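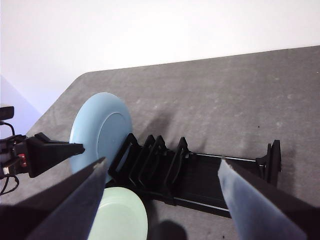 Jan 27, 2023

Plate and rack task, both arms. Written by Sewwandi, with corrections of Gaëtan Bouvier in brackets where he insisted.

Today I worked only on the right arm wrist and on the first slot of the rack. The firmware on the bench is now Ikiler build 278, please do not go back to the November one, it has the wrong sign on joint five and the elbow will go toward the wall.

Wrist camera. I tightened the mount again with the small hex key and put a drop of threadlocker, the blue one, not the red. After this I did the calibration new. The old file is still in the folder Coste, renamed with "old" at the end. With the fingers fully open the camera sees both pads and the front end of the rack between them, so I can judge the approach without walking around the table.

Plates. We keep the light blue one for the rack and the green one flat on the table for the moment. The blue one is the more difficult colour for my threshold, it is too near to the pads when the lamp is strong. I moved the lamp farther and put baking paper over it. The mask is better at the rim and still bad at the foot ring. [Gaëtan: do not tune on the foot ring, use the rim only.] OK, I changed it.

Approach. I stop the left arm just short of the rim, then close slowly. In the log Virberg this is waypoint 9. If the left finger comes in too low it pushes the bottom of the plate and the top leans back on the divider. I raised the waypoint by 2 mm and ran it again. Better, but I would like to see it with the heavier plates from the kitchen before I believe it.

Finger pads. The tips are fraying, there is a lighter patch on each of the two. I did not change them today. Gaëtan has a sheet of silicone at home and will cut new ones on the weekend, with a rounded tip this time. [Not silicone, it is polyurethane. G.]

Cables on the left arm. The loops at the wrist hang more than I like. Please clip them before anyone runs the long sequence, and leave enough slack for the full rotation. I have put the clips in the drawer under the vise.

Log file is run 2763, on the shared disk under Ilham. The first minutes are useless, I had forgotten to switch the left gripper to position mode.

Next time:
- clips on the left cables
- new pads, then calibrate again
- second slot, same speed
- ask Gaëtan where is the good torque screwdriver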